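Keeping grey fleecy gloves and mitts together on the hall table?

Asked by Fidelina Agudelo, 29/11/2021

Every winter my front table turns into a dumping ground for anything soft and grey, and I'm losing my mind a bit.
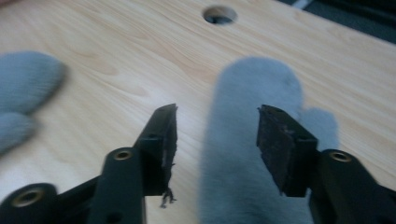
Grey fuzzy stuff on the table again, near the round hole

It's an old desk top I got from Tostov, the pale wooden one with the round hole, and it's the first flat surface after the door so everything lands on it. All our winter gear is the same colour (my fault, I bought the lot in one go) and by the time we need to leave I can only ever find lefts. I don't want a big rack in the hallway. Has anyone got a system that works with kids? Also, does the fluff hurt the finish? There's always a bit of lint in the grain.

Zixuan Su
2 votes

Pegs! We had the same drama with three kids in identical mitts. I clip each pair together at the cuff the second they come off, then the pair goes in a shallow tray. Sew a scrap of coloured wool inside each cuff too, one colour per kid, and sorting takes no time. My youngest is five and she does her own now, mostly. Damp ones go over the heater rail first or the tray gets a bit whiffy.

As for the lint, a barely damp microfibre cloth, wiped along the grain. I've done that on my own pine table for years and it still looks lovely.

Anqi Du

just buy different colours next time lol

Shiyu Ren

I'd use the hole. Get a cheap grommet cap so small things can't fall down it (I lost a baby sock and a house key that way in November), then hang a cloth bag on a hook underneath for the odd ones. Whatever hasn't found its mate by spring goes to the dog.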